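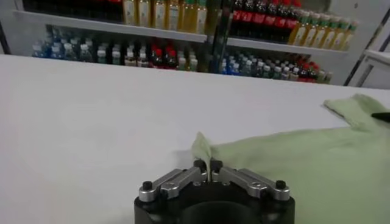

How long does shipping take from the Prorncombe shop?
Most orders leave us within two working days, and then it's up to the mail — usually three to five days more if you're in the country, and a bit longer if you're out on the islands.

Can I wash the Lesitz tea towels with everything else?
Yes, please do! A warm wash is fine, though we'd keep the darker ones apart the first time or two.

Do you take returns?
Of course, up to 22 days after your order arrives, and orders over $149 go back to us free of charge.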